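About Lesura

Lesura is a post-production and archiving house for independent film and television. We conform, grade and master features, short films and episodic drama, and prepare deliverables for festivals, broadcasters and streaming services.

Our catalogue system, Flurnero, holds 3,427 titles. Each master is stored in three copies - two on tape, one on disk - and checksums are verified every June.

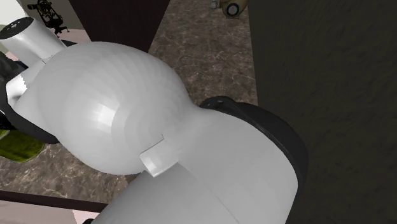 The grading theatre seats 144 and can be booked for cast and crew screenings. Enquiries go through the Rajput Street office.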